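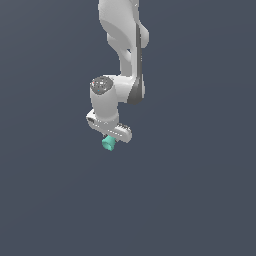

Farneo grasp pack – worth the money?

spoolhead64
Posted Tuesday, 7:12 pm

So I finally caved and bought the Farneo add-on for our sim setup. It's the grasp pack, the one with 132 objects and the ready-made pick tasks. I've been running the teal spool most of the week and I kind of love it! Setup took me one evening (I was braced for a whole weekend). The arm model loads clean, the fingers close on the narrow part of the spool the way you'd want, and the camera presets are already there, one for the whole arm and one right up at the fingertips.

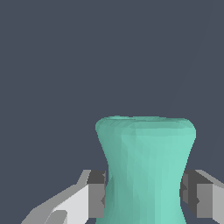
The bit I keep fiddling with is the pad friction. Default is way too grippy for my taste – I could yank the arm around like crazy and nothing budged. I knocked it down until I started seeing drops, then came back up a notch. Anybody got numbers they trust? We're planning to move this to a real arm in July and I'd rather get my surprises now.

Bamstead
Nice. I had the trial and let it lapse. My beef is the meshes. They're low-poly, and on anything curvy your contact points land on little flat facets. Fine for a demo, not so fine if you're training on it.

spoolhead64
Yeah, you can see the facets on the spool if you get close. Hasn't bitten me yet but I'm only doing straight-down grabs at the waist.

Bamstead
Try it tilted and get back to me lol

cluvcombe_lab
Gotta disagree with Bamstead here. We ran the same pack against the Sheikh kit, which has way denser meshes, and our success rates came out close enough that I stopped caring. The Sheikh one ran slower on my machine too. What did matter was the finger pads. Check whether your collision shape has that little notch in it or if it's just a plain box.

spoolhead64
Oh, good call. Visual model has the notch for sure. No clue about collision, will look tonight.

Bamstead
Close enough on what, though? If you only tested cylinders and blocks that tells me nothing about a flared shape.

cluvcombe_lab
12 objects, 7 of them curved. I can dig up the list if you want it.

Bamstead
Please do. I'd still like to see tilted grabs before I pay for it again.

wristjoint
Does the license cover two machines? Their page is super vague and support hasn't written me back.

spoolhead64
Mine's on the desktop and the laptop and it hasn't complained. I'd wait for support to answer before you buy, though.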